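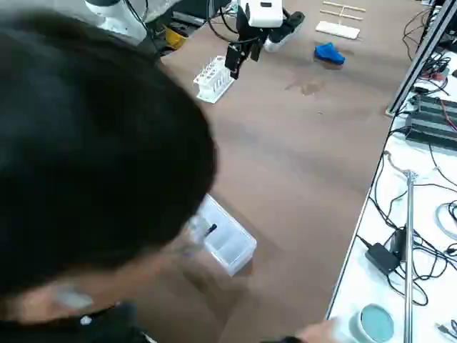
Fixed camera view, bench set-up between runs. Compartment box at the front, tube rack by the gripper, dish down by the hand.

June, notebook 3, afternoon into evening

Picking this up from where Pui-shan left it, and with thanks to her for writing her half so legibly, which is more than I can promise for mine. The question for the week is still the dull-sounding one we agreed over tea: how much does it matter to the policy where things start on the table, and can we find that out without recording another month of demonstrations? I've grown rather fond of it as a question. Every time somebody visits they ask about the arms, and what I want to talk about is the starting layouts.

So, the method as it stands tonight. We have 1133 demonstrations from the Vilisau sessions, all teleoperated. Until now we trained on the lot and then tested from whatever layout the person at the bench happened to put down, and I'm as guilty as anybody of putting the rack back in the same comfortable place each time. Fiifi's idea was to hold back 43 demonstrations whose layouts are furthest from the rest, train without them, and then rebuild those same layouts by hand for testing. The rebuilding is done against the overhead still: first frame of the held-back demonstration on the left-hand screen, live view on the right, and you nudge things until they agree.

It is slow and it is hard on the neck. You end up with your nose nearly on the board trying to see whether a clear box is square to anything. The transparent things are the worst by a long way, because their edges vanish into the brown and you find yourself lining up whatever is inside them instead. Obed did exactly that this morning with the compartment box, matched the little black piece beautifully and had the box itself turned a good few degrees off. We both laughed, then went back and checked the earlier ones, and had to redo 2 of them.

Results so far, and please treat them as early. On the familiar layouts the Berka policy does what it always did. On the held-back ones the reach is still good — better than I'd have bet — but the closing of the fingers comes early when the rack is turned, as though it has learned the height of the tubes from one side only. Ama thinks it's leaning on the background behind the rack more than on the tubes themselves. I think she's probably right, and I'd like to test it properly before either of us says so in the group meeting. The simple version would be to leave the rack alone and move the clutter at the far end of the board: the blue thing, the white block, the sticks. If the finger timing shifts when only those have moved, we have our answer, or a decent piece of one.

One worry about the board. There's a darker patch near the middle which shows in the overhead view, faint but there. I couldn't tell you which of the Vilisau recordings have it and which don't. Yaneth, could you look through the first frames when you've a minute? If it only turns up in the later ones then the policy may be getting a free landmark from it, and we'd want to know before we go comparing early and late sets.

Also for Yaneth, the Holzer script still writes the layout score before the still is saved, so if you cancel halfway you get a score with no picture to go with it. I've been deleting those by hand and noting them at the back.

To do next:
Finish rebuilding the remaining held-back layouts, box edges first, contents second.
Clutter-only test with the rack fixed. Ama to choose the positions so I don't pick easy ones.
Ask the Brundora people whether their finger closing threshold is set per task or once for everything.
Second pair of eyes on each match before pressing go. Obed has offered, bless him.

Stopped at 7.40. Stills are in the shared folder under the layout number, scores in the sheet beside them, and the column headed "mine" is Fiifi's.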